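How to make a ginger and lime cordial for summer drinks

I started making my own cordial a few years back, when my neighbour Agnes MacBrayne handed me a bag of limes over the fence and I had no idea what to do with them all (there's only so much guacamole a person can eat!). It's dead easy, it keeps well in the fridge, and you can use it in drinks with or without booze.

You'll need 300 grams of white sugar, 300 ml of water, a decent knob of fresh ginger as long as your thumb, 3 juicy limes and a clean glass bottle with a lid.

Start with the ginger. I don't bother peeling it, just give it a good scrub and slice it as thin as you can. Peel the zest off the limes in strips and try to leave the white pith behind, it goes horribly bitter. Pop the ginger, zest, sugar and water in a saucepan and stir over a low heat until the sugar's gone.

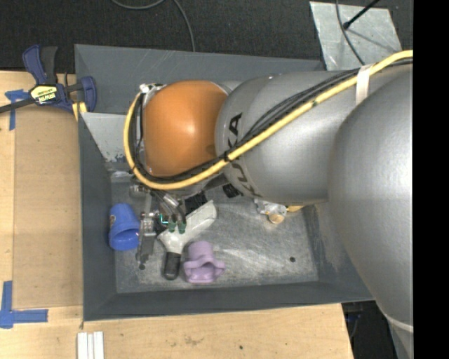 Let it bubble very gently for ten minutes, then turn it off, put the lid on and walk away. I leave mine for an hour, but if you love that fiery ginger flavour go for 2, or even overnight! Once it's cool, squeeze in the lime juice, strain the lot through a fine sieve and pour it into your bottle.

For a long drink, fill a tall glass with ice, add a good splash of cordial and a shot of gin or white rum, and top it up with soda water. My favourite has a few torn mint leaves in it as well. If you're driving, skip the spirit and use ginger beer, though go easy on the cordial or it'll be far too sweet.

It lasts a couple of weeks in the fridge. I'll be doing a double batch in December, and I save the sugary bits of ginger from the sieve to chop up over vanilla ice cream.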